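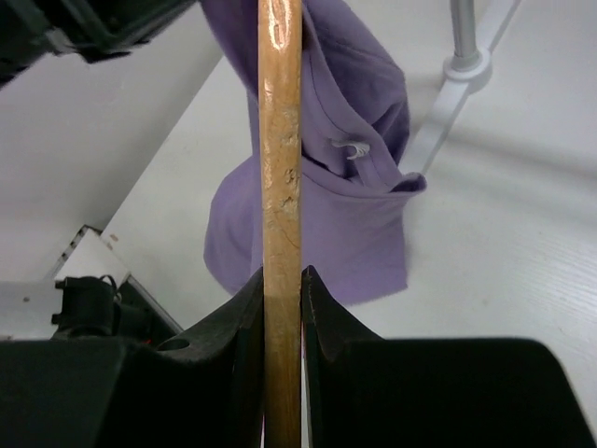 Hrefna Thygesen wrote back on the draft of this section that the fingers should be budgeted separately from the arm, as her site had ordered one pair with each unit and then waited until July for replacements. The planning steps have been revised accordingly.

Section 2. Planning and Budgeting Before You Order

2.1 Scope

Complete this section before submitting a purchase request for a Tullaro arm and gripper set. It applies to new cells and to additions to an existing Foltitz bench.

2.2 Procedure

1. List the objects the gripper will be expected to hold. Include narrow items such as sticks and handles, and note any with a worn or chipped finish.

2. List soft goods separately. Hanging cloth near the grip point must be entered on the planning sheet as a work item, even if the arm will not handle it.

3. Measure the work surface and mark the position of any fixed pole or bracket. Send the sketch to Tawhiri with the request for quotation.

4. Enter the wrist camera on its own line. The base price does not include it.

5. Enter spare fingers at 2 pairs per arm. Order them under part number 1797.

6. Allow 11 weeks for delivery and 26 working hours for installation and operator training.

7. Obtain the signature of the department head and forward the sheet to Purchasing.

NOTE: Quotations from Sosen list cables and mounting hardware under "Accessories." Check that these lines are not also entered under "Installation."

NOTE: Training hours may be charged to the following budget year if the arm is delivered in the current one.

CAUTION: Do not order fingers from a different supplier without written approval. Unapproved fingers are not covered by the service agreement.

CAUTION: Varnished wood can shed flakes where the coating is damaged. Include cleaning supplies for the finger surfaces in the yearly operating budget.

2.3 Records

Keep the signed sheet and all quotations with the equipment file. Changes made after signature require a new sheet. Continue to Section 3, Receiving and Inspection.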